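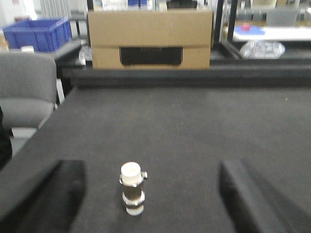
Figure 3. Small cylindrical part standing upright between the open fingers, wrist view.

4.2 Handling of small parts

The Mareron kit is sold by Cordier as a complete package: two fingers, a wrist camera and the software licence. We reviewed it at our Furnosside laboratory during 21 days in May. For the table task, the part was placed upright on the dark grey surface and the operator started the grasp program from the supplied menu. We made 100 trials and changed only the position of the part. The colour settings of the camera were left at the factory values.

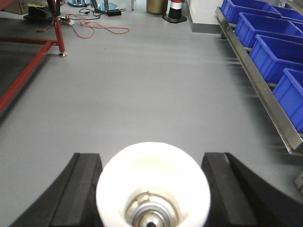 Figure 4. White cylinder with its open end upward between the fingers; blue bins on the metal rail at right.

The second task used the open cylinder. The manual gives 2 finger speeds, and we kept the slower one. After 5 faults in a row the program stops and must be started again by hand, as in the older Hatport kit. Results for both tasks are given in Section 5.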